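Office inspection checklist, Rurnstead branch
Lloyd Huter Solicitors, accident and injury dept
February round. Started 8.40, done before lunch. Comments after each item, OK / NOT OK / N/A.

1. Front door and reception
Door closer: OK.
Mat: NOT OK. Corner curling up again. We do tripping claims for a living, please get it taped or binned.
Leaflet rack: OK, moved away from the radiator.

2. Client interview rooms
Room A: OK. Panic button tested, rang through to reception.
Room B: button works but the buzzer is very quiet, cant hear it with the phones going. NOT OK.
Sound through the wall between A and B still bad. Not strictly safety but it is confidentiality. Clients should not be hearing each others medical reports.

3. Fire
Exits clear: OK front, NOT OK back. 4 archive boxes on the landing, all Donano disclosure. Moved two myself, rest too heavy for one person.
Extinguishers: in date, all on brackets.
Assembly point sign: faded, readable. OK for now.
Fire log: last entry missing a signature.

4. File store
Racking: load plate says 200 kg a shelf. Bottom shelf bay 3 bowing, take the trial bundles off it.
Step stool: OK. Old wooden one is still here, was meant to go after the last round.
Deeds cabinet: locked, key signed for.
Closed files past destroy date: box 209 onwards not checked. Carry over.

5. Confidential waste
Consoles locked: OK ground floor. First floor one overfull, paper can be pulled out through the slot. NOT OK.
Shredder: guard fitted, stop button OK.
Loose papers on printer: yes, a witness statement. Returned to fee earner, had a word.

6. Electrics and computers
Plug tests: stickers in date exept the kitchen kettle.
Extension leads: one plugged into another under the costs desk. NOT OK. Removed.
Old PCs: drives out and logged before any machine leaves our hands, no exceptions. Client data. Want the serial numbers on the sheet, not just a tick. 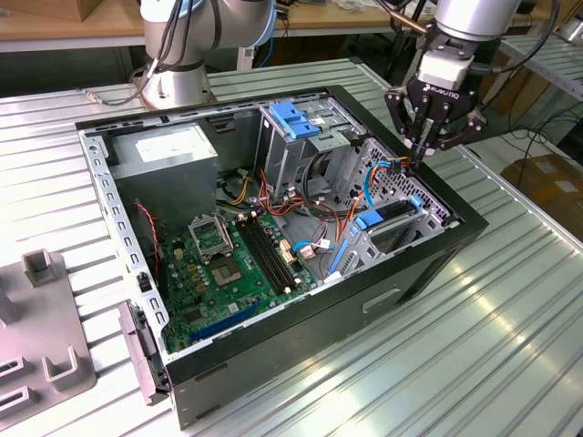 Item 6. Tower on its side, side panel off. Processor socket open.

7. Kitchen and toilets
Fridge: OK. Hot tap: very hot, needs a warning sign.
First aid box: plasters low, eyewash out of date. NOT OK.

8. Paperwork on the wall
Insurance certificate: OK. Complaints notice: OK, current version.
Health and safety poster: still the 2000 one. Replace.

Actions: landing boxes today. Buzzer, mat and eyewash next. Rest to go on the list for the next round, bring this sheet with you adn carry over anything not signed off.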